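Keep the Town Library Open Late

The library in Wescombe now closes at 5 p.m. four days out of five. The change came in March, and the reason given was that few people used the evening hours. I think it was a mistake, and the town should undo it before the fall.

Counting heads at the door is a poor way to judge an evening. The people who come after work come with a purpose. Jade Gosselin studied for her nursing exams there for 18 months, always after her shift. Normand Gauthier reads the out-of-town papers and has done so as long as I have known him. Neither can get there by five, and neither was asked.

The savings are small. By the town's own budget sheet, the late hours cost 23 dollars a night beyond what the building already uses, plus one clerk's wages until 9. We spend more than that on the flower baskets along Tremblay Street, which I also like.

Some say everything is online now. A good deal of it is. But plenty of homes here have slow service or none, and a house with small children in it is a hard place to fill out a job application. A quiet room with a big table is worth paying for.

I would accept a compromise. Open until 9 on two nights and keep the early closing on the rest. Try it for seven months, through the winter, and ask the people who come in what they use it for. If the room sits empty in January, I will say so in print.

The council takes up the hours again this summer. Letters can be left at the town office.
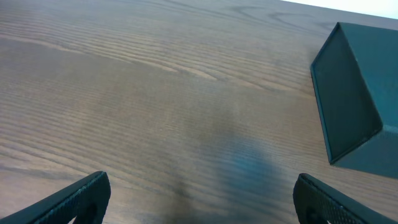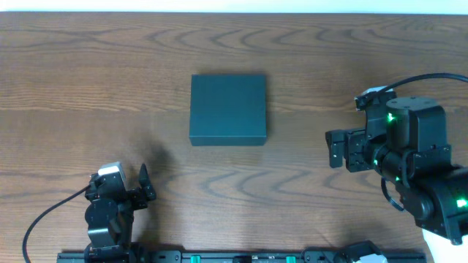
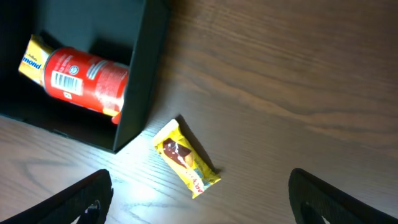
Wood grain on a tabletop, three views. June 2026.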